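Countertop Installer, Full Time
Gashi Stone & Tile, Flundville
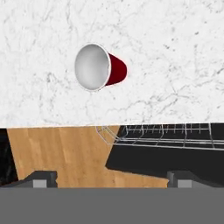

Gashi Stone & Tile is looking for an installer to join our field crew. We measure, cut and fit kitchen and bath counters for homeowners and small builders in and near Flundville. A good share of our orders are white marble with gray veining like the countertop shown at the top of this page, where the veins get darker and closer together toward the right side. Customers care a lot about where those patches end up, so you will need to be comfortable laying out a slab with them before anything is cut.

What the job involves

Loading and unloading slabs at our Nurudell yard
Removing old counters and hauling them away
Checking cabinets for level and shimming where needed
Dry fitting, seam work and setting
Sink and faucet cutouts on site
Sealing, and going over care instructions with the customer
Keeping the truck and tools in order

You will work on a crew of four. Most jobs are in occupied homes, so floors get covered, shoes get covered, and the kitchen is swept before we leave.

What we need from you

Two years of work in stone, tile, cabinets or finish carpentry. Stone is preferred but we will train the right person.
A valid driver's license.
Ability to lift and carry heavy material with a partner all day.
You can read a tape and a shop drawing without help.
Basic Spanish is useful but not required.

Pay and hours

Starting pay is $3,330 a month, with a review after 90 days. Installers who come in with their own seam setter and polishing experience may start higher. Start time is 7 a.m. at the yard. Overtime is paid and there is usually some in summer. Health coverage begins after the first full month. We supply respirators, gloves and wet-cutting tools, and everyone on the crew is required to use them.

How to apply

Bring or mail a short work history and two references to Karthik Nanayakkara, Gashi Stone & Tile, 303 Pasa Road, Flundville. Photos of finished work are welcome. If you stop by in person, come before noon and ask for Ebuka Ogundipe in the shop.

We hope to have someone start in June. Applicants we want to meet will be asked to spend a paid half day with the crew.

Posted 26 May 2022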